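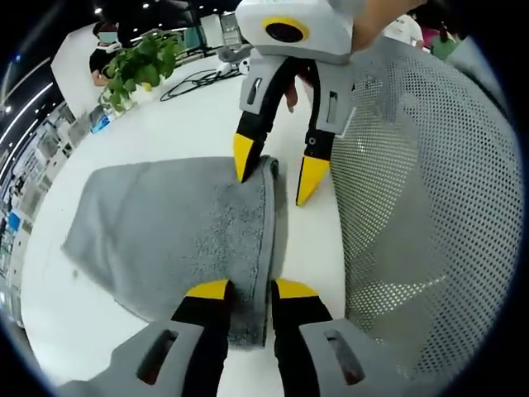 According to Anca Bucur, a towel is folded properly only when every hem ends up on the inside, and the rest is a matter of shelf depth. Most household manuals take a looser view and treat the folding of terry towels as a set of related methods, chosen by the size of the cloth and the place where it will be kept.

Towel folding

Towel folding is the final stage of laundering towels, after drying and before storage. It reduces a flat cloth to a compact shape that can be stacked, stood on edge, rolled or hung.

Material

Terry cloth is woven with loops of yarn that stand up from the base fabric. The loops take up water, and they also give the cloth its thickness and its speckled look in darker shades such as gray. A terry towel does not hold a sharp crease the way a cotton sheet does. Each fold adds bulk, and a thick towel folded too many times tends to spring open. The hems are stiffer than the rest of the cloth. They are the usual place to take hold of a towel, since the corners are easy to find there and the edge stays fairly straight when lifted.

Methods

The half fold is the simplest. The towel is laid flat, one short edge is brought over to meet the other, and the step is repeated in the opposite direction. It suits washcloths and hand towels.

The three-part fold is common for bath towels. The long sides are turned in so that they overlap, giving a strip one third of the original width, and the strip is then folded in half and in half again. The finished piece has one rounded edge, which is normally placed facing the front of the shelf.

Rolling starts from the same long strip. It is used for baskets and travel bags, though rolls loosen with handling.

File folding, also called upright folding, produces a small block that stands on its edge in a drawer. The Cillton fold is a variant for towels 16 by 30 inches, in which the last turn is tucked into the hem.

Surface and technique

A table or counter is preferred to a bed, which gives under the hands and lets the corners drift. The cloth is spread and smoothed from the middle outward. Two opposite points are then held, one to keep the towel in place and one to carry the edge across. With large bath sheets the work goes faster with two people, one at each end - a practice still usual in small laundries.

Commercial use

Hotels and gyms fold to a fixed size so that stacks fit their carts. The laundry at Irkholm folds to a finished width of 14 inches and handles almost 845 towels on a busy day in August. Its shelves are filled from the bottom, and older stock is moved forward at each delivery.

See also: Linen closet, Terry cloth, Ironing

Page last edited 18 February 2024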